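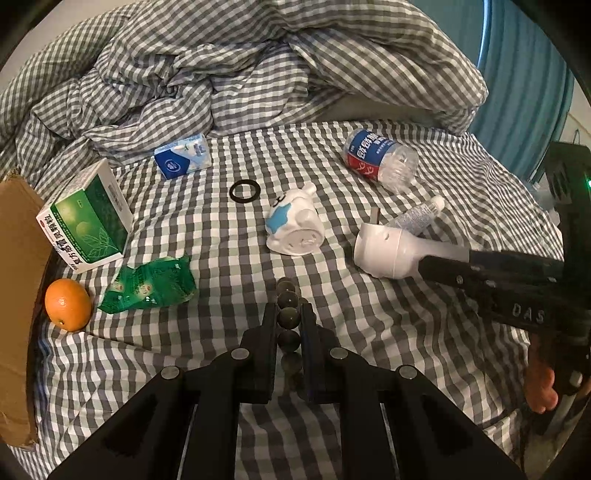

The bed in the small back bedroom, gingham sheet and duvet, with the carton, the bottle and the white animal.

Dakgate House Sharers, January meeting, held in the back bedroom and then the kitchen

I said I'd do the minutes again as my handwriting is the one people can read, so apologies if I've got carried away in places (I had 25 lines last time and was told it was too short!). We started at 7.15. Everyone from the house came, plus our two from Fedby Road, who brought crisps.

1. Last month's minutes
Agreed, apart from the bit about the boiler, where I'd put that it was fixed. It is not fixed. Changed to "looked at".

2. The back bedroom
This took up most of the evening. We need the room ready for guests by the end of the month and we all trooped in there to decide what stays. I perched on the windowsill with the notebook, which is why some of this is a bit wobbly.

Bedding: the checked set stays on the bed. I like it, the grey and black goes with everything, and the duvet is lovely and thick. One view was that it's too warm for that room. Another view, from the person who has slept in there, was that it certainly isn't. Duvet to be shaken out and laid flat before anyone comes to stay, and the sheet to go through the wash at 40.

Curtain: we had a long chat about the teal one. I'd have swapped it for something plainer but I was outvoted, and I do see that the pleats hang nicely. Staying. Hiebert's in town do hooks in packs of 18 if we need spares, and I'll pick some up when I'm passing.

Bits on the bed: we went through these one at a time.
The little blue and white drink carton is to go in the kitchen cupboard, or be drunk, whichever comes first.
The bottle with the blue and red label, same cupboard. It has big Chinese characters on it and none of us in the room could read them, so please would whoever bought it write on a sticky note what it is.
The black ring. Three suggestions as to what it belongs to and I didn't believe any of them. Into the odds and ends drawer until something in the house stops working.
The white animal with the blue star on its side. Cat, said half the room. Bear, said the other half. I'm down as bear. It was proposed for the charity bag and then very quickly un-proposed, and it's going on the shelf on the landing, standing up, please, and away from the edge.

3. Shelf for the landing
The Ustetik one is still in its box under the stairs. Two of us will put it up before the next meeting. Can somebody find the long screwdriver?

4. Money
There's £1119 in the house account. The boiler will want some of that. We agreed up to £60 for the back bedroom, to cover a lamp, a second pillow and the curtain hooks, receipts in the jar as usual.

5. Any other business
Bins: green one this week. Fedby Road would like their stepladder back. We would like our casserole dish back. A swap was agreed.
Someone asked if guests could have the wifi password written down. Yes, I'll do a card.

Finished at 8.50, and then we ate the crisps. Next meeting in February, at Fedby Road, bring a chair if you can.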